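From: Vitória Matos
To: robots-outdoors list
Date: 2024-07-02
Subject: Re: Celtoser open day, was it worth the trip?

Hi all,

Bastien Cordier wrote:

> Did anyone from the list make it to the Celtoser open day? I had a
> train booked and then had to give it up, so I'm living off other
> people's stories. I'm mostly curious about the plaza run. Last I heard,
> they were still stopping dead at every expansion joint, and Noémie told
> me in May they had thrown out the whole ground classifier and started
> again. True? Also, do they let visitors anywhere near the controls, or
> is it a stand-behind-the-tape kind of day?
>
> And if anyone got a look at how they mount the Harner sensor, please,
> please tell me. Ours shakes like a leaf.
>
> Bastien

Yes, I went, and I had a great time! Cleiton Fagundes and I drove over together and stayed until they were rolling up the cables. I took a lot of notes, some of them readable, so this is going to be long. Skip to the bottom for the Harner mount, Bastien, I haven't forgotten you.

THE MORNING

Doors opened at nine, and there were already people lined up with coffee. They had capped it at 80 visitors and I think every single one showed up. We got split into groups by the color of our badges. Cleiton and I were both green, so we started indoors with the workshop tour, which Jussara Pimentel led.

She is a wonderful guide. She had a Hilodora base up on blocks with the covers off and let us turn the wheels by hand and feel where the slop is in the gearbox. (There is slop. She said so before any of us could.) The Hilodora is their small delivery platform, four wheels, about knee high, and the one on the bench was the old one with the scraped-up bumper. They've switched the battery tray so that it slides out the back, and one person can now swap it without tools. She did it while talking and didn't look down once.

The bit I liked best was the shelf of broken parts. Each one has a paper tag with what happened to it. Bent axle, "curb, my fault, J." Cracked lens cover, "hail." A motor controller with a black spot in the middle and a tag that only says "no." I would happily have spent another hour at that shelf.

After that we had a short talk on the mapping side. I'll be brief because the slides are supposed to go up on their page. The new route planner, Poojary, no longer wants a finished map before it will move. It takes a rough outline and fills in as it drives, and it keeps a score for each patch of ground that goes up or down every time the robot crosses it. They had 194 logged crossings of the plaza to show us, drawn on top of each other, and you could watch the paths settle down over time. The early ones wander all over the place. The late ones are nearly a single line, except for a funny bulge on one side where it still gives the steps more room than it needs to.

Cleiton asked what happens if the ground changes overnight, say somebody parks a pallet there, and the answer was that old scores fade. How quickly they fade is a number that somebody picked, and they were very open about the fact that it was picked by feel.

THE PLAZA RUN

On to what Bastien asked about. We walked out after lunch. It had been gray all day and it stayed gray, which made everybody on the team nervous about rain and everybody on the perception side quite cheerful, because there were no hard shadows to fight with.

If you haven't been, the plaza is big. Really big. It's one wide stretch of paving with a broad flight of steps up one side and office-type blocks behind, and a long building across from that. There's very little on it to steer by, and that is why they like it as a test. A corridor gives you walls. Out in the open you get the steps, a few joints in the ground and a lot of sameness.

The course was a simple one: start near the foot of the steps, go out 40 meters, turn around a cone, come back by a different line. They ran it several times with different things switched off, and called out before each run what was off so we could guess how it would go. This was a very good idea and I'm going to steal it for our own demo. People were placing bets in cookies.

Run one, everything on. Smooth as anything. It slowed a little at the first joint and then carried on, and by the return leg it didn't bother slowing. So Bastien, no, it no longer stops dead at the joints! There was a small cheer.

Run two, satellite positioning off. I had my cookie on this one failing, with tall buildings so close by, but of course that reasoning goes the other way: the satellite fix was never much good near the blocks, so the robot had already learned not to lean on it. It went fine. I lost a cookie to a very pleased ten-year-old.

Run three, camera only. This was the one to watch. Jussara had put the low-resolution feed up on a laptop under a tent so we could see what it had to work with, and people got very quiet. You forget how much your own eyes are filling in for you. Dark lines on the ground are about the best thing going, and even those come and go.
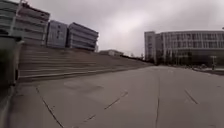 WHAT WENT WRONG (IT'S A SHORT LIST)

Camera only, it got out to the cone fine and then drifted on the way back, toward the steps. It noticed on its own and stopped, then sat there for what felt like forever, turning a few degrees left, a few degrees right, like somebody who has walked into the kitchen and forgotten why. Then it picked up a joint it recognized and drove home. Jussara said afterward that the pause is on purpose. It has to match two separate lines before it trusts itself to move, and one of those lines is faint enough at a distance that it sometimes takes a while.

I asked if the lens made this harder. With a lens that wide, straight things come out bent, especially toward the sides, and a joint that looks curved is a lousy ruler. She said they do correct for it, but only for the part of the view the planner uses, to save computing time. The feed on the laptop was the raw one. I thought that was sensible, and it cleared up something that had been bugging me about our own setup.

The other hiccup was the wireless link, which dropped twice. The robot doesn't need it, it just keeps driving, but the laptop under the tent froze and we all stood there staring at a still picture while the real thing rolled past behind us. I laughed out loud.

And yes, Bastien, they did throw out the classifier. Noémie Leclerc has it right. The old one sorted the ground into "safe" and "not safe" and every joint landed in the second pile. The new one guesses how bumpy a patch will be and compares that with what the wheels feel when they get there. If it guessed wrong, it adjusts. They trained the first version on 500 short clips they collected themselves, and the rest came from driving.

DID THEY LET US DRIVE?

They did! Stand-behind-the-tape for the autonomous runs, fair enough, but from three o'clock on they had a second Hilodora in manual mode with a speed limit on it, and anybody could have a turn. The line was long and it was worth it. The stick has a dead zone in the middle that takes getting used to, so everybody's first move was nothing, nothing, nothing, LURCH. Cleiton turns out to be very good at this. I am not. I met the cone.

If you go next time, my advice is to get in that line early and do the indoor poster session afterward. The posters will wait for you.

THE HARNER MOUNT

OK Bastien. I got a good long look and asked permission to share it. They don't bolt the sensor to the top plate at all. There's a smaller plate hung under it on four rubber standoffs, the soft kind, and the Harner sits on that one. The cable is clamped to the small plate as well, right next to the connector, and then left in a loose loop before it gets to the body. Jussara said the loop made more of a difference than the rubber. With a tight cable, all the shaking goes straight up the wire and you've built yourself nothing.

She also said to check the mast screws before blaming the mount. I checked ours this morning. Two were finger loose. Sigh.

I didn't get the part number for the standoffs. Cleiton thinks he wrote it on the back of his badge, and if he finds the badge he'll post it.

A couple of leftover items:

The slides and the plot of all the crossings are meant to be up by the end of next week. I'll send the link when I see it.

They're happy to lend out the ground clips to small groups, but you need to write to them and say what you want them for. They would like to get back any labels you make.

There'll be another open day in the fall, no date so far. I'd be glad to share a car again and there's room for two more if you don't mind sitting next to a toolbox.

If anybody else was there with a different color badge, please write up your version! The orange group got to see the charging dock and I only heard about it secondhand.

Vitória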